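Home Posts Bench notes About

Two-arm handover, part two: the teaching is the slow part

I spent most of June on the bimanual handover task, and most of that time went into demonstrations. The training job runs overnight without me. The demonstrations need a person in the chair, and the person gets tired.

The setup is the same as in part one. Two leader arms on the desk, two follower arms in the cell, joint positions copied across one to one. I move the leaders, the followers move, and the logger writes joint angles, gripper width and camera streams to disk. The logger is still Cozma, which I wrote and which still drops its first second of data if you start it before the cameras have settled. Start the cameras first.

The set stands at 3852 episodes. After filtering I keep 3625. The rejects are mostly episodes where I paused too long before closing the second gripper. A policy trained on long pauses learns to pause, and then it has no reason to stop pausing.
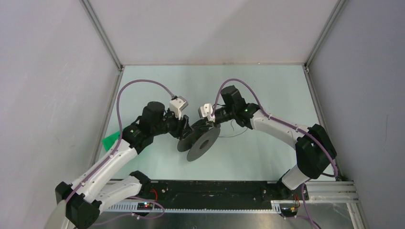

by Duarte Torres | filed under Teleoperation

Spool-shaped parts are awkward for this. With the discs tilted, the edge presented to the second gripper depends on how the first one is holding the part, and a small change in wrist angle moves it a long way. Both wrists also want the same space above the middle of the table. I now teach one arm to hold still and the other to do all the approaching. Early on I moved both at once, as a person would with their own hands, and the recorded trajectories were too varied to learn much from.

Two things helped.

The first was a fixed order of operations: grasp, lift, tilt, hold, approach, close, release. I say the steps under my breath. Grażyna Kubiak watched a session and pointed out that I was closing the second gripper and opening the first within the same few frames. She was right, and the log confirmed it. I now leave a short overlap where both hold the part.

The second was changing operators. Mohcine Radwan took over for 6 sessions with no instruction beyond the order above. His approaches are slower than mine and come in from higher up. I expected the mix to hurt. The policy trained on both sets recovers better from a bad first grasp than the one trained on mine alone. I have no firm explanation for that and have not run the ablation.

Still open: there is no force feedback on the leaders, so I can't feel the two grippers pulling against each other. I watch the motor current plot on a second monitor, which means looking away from the part at the worst moment. Cyprian Jasińska suggested mapping current to a tone. I'll try it once the Ririco driver stops resetting its serial port.

Part three will cover the filter script and its thresholds.

6 comments Share

Contact | Copyright Duarte Torres | Back to top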